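# Unit 6: Household Goods Moves and How They Are Priced

These notes go with the second half of the carrier operations course. Read them before the June session and bring the rate sheet from Unit 5. The Nernovano depot problem at the end is due the same day.

## 6.1 Who is doing the moving

A customer who asks for a moving quote may be dealing with one of two kinds of company. A carrier owns or leases trucks, employs or contracts the crew, and takes legal responsibility for the goods while it has them. A broker arranges the move and sells it on to a carrier. Brokers do not load anything and usually do not pay claims.

Both are legal. Trouble starts when the customer cannot tell which one has the deposit. In the United States, interstate movers and brokers have to be registered with the Federal Motor Carrier Safety Administration, and the registration can be looked up online. Moves that stay inside one state fall under that state's rules, and these vary a good deal.

For this course, "the carrier" always means the company whose truck the goods are on.

## 6.2 Three kinds of estimate

**Non-binding.** The carrier gives its best guess of the cost. The final bill depends on the actual weight and the services performed. On an interstate move the carrier cannot require more than 110 percent of a non-binding estimate at delivery. Any balance is billed later.

**Binding.** The price is fixed for the goods and services listed. If the customer adds items on moving day, the carrier can write a new estimate before loading or refuse the extra items.

**Binding not-to-exceed.** The listed price is a ceiling. If the shipment weighs less than estimated, the customer pays less.

Students often mix up the last two. Under a plain binding estimate the customer pays the stated price even if the load comes in light.

## 6.3 The survey

An estimate is only as good as the list behind it. The surveyor goes room by room, on site or by video, and writes down every piece that will be shipped. Closets, sheds, attics and the space under beds are where most of the misses happen.

Each piece is entered in cubic feet from a table. The total is then turned into weight, commonly at 7 pounds per cubic foot. A load of books or tools will run well over that, and a load of patio furniture will run under it.

Upholstered pieces cause more trouble than their weight suggests. A long sofa takes up floor space in the truck, cannot have heavy cartons stacked on it, and may not make the turn in a stairwell. The surveyor should write down the length, the depth, and whether the legs come off. Loose cushions are bagged separately and get their own line on the inventory.
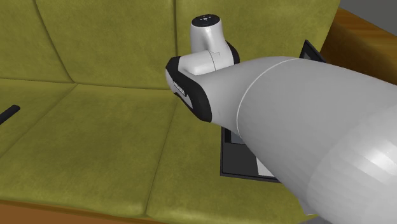 *Fig. 6.1. Sofa with three back cushions (rendering).*

Condition is recorded on the inventory at pickup. Use the standard codes for scratched, stained, torn and so on, and give the location of each mark. "Worn" with no location is of little use to anyone when a claim comes in. The customer signs the inventory at origin and again at destination, and can write in any disagreement before signing.

## 6.4 Weight, distance and the rest

Most interstate moves are priced on weight and distance. The truck is weighed before loading (tare) and after loading (gross). The difference is the net weight of the shipment. The customer has the right to watch the weighing and to ask for a reweigh before unloading.

Other charges to look for:

- packing and unpacking, by carton or by the hour
- long carry, when the truck cannot park near the door
- stairs and elevators
- shuttle service, when a full-size trailer cannot reach the address
- storage in transit
- fuel surcharge

Many carriers also set a minimum weight. In our class tariff, Clivden, the minimum is 2,000 pounds. A customer shipping less than that is still billed for the minimum, so a small apartment can come out cheaper with a container or a rented truck.

## 6.5 Valuation

Valuation is the limit of the carrier's liability. It is a different product from insurance, and the two words should not be swapped in an answer.

Released value costs the customer nothing extra and pays 60 cents per pound per article. A 98-pound sofa lost in transit would bring the owner $58.80, whatever was paid for it.

Full value protection makes the carrier repair the item, replace it, or pay its current replacement value. It costs more and may have a deductible. Articles worth more than $100 per pound have to be listed separately in writing or the carrier may limit what it pays on them.

## 6.6 Problem: the Nernovano depot

Lazarević is a one-truck carrier working out of the Nernovano depot. It has a household shipment going to Enau under the Clivden tariff. The surveyor's list comes to 238 cubic feet. The customer has signed a binding not-to-exceed estimate and chosen released value.

1. Find the estimated weight at 7 pounds per cubic foot.
2. State the billing weight under the tariff and say which rule you used.
3. The truck cannot get within 2 blocks of the door at Enau. Name the charges that might apply and say whether each should have been on the estimate.
4. One carton is missing at delivery. List the papers the customer needs to file a claim.

Show your work for the first item. Short written answers are fine for the others.

Tariff tables revised December 31, 2019. Discard older copies.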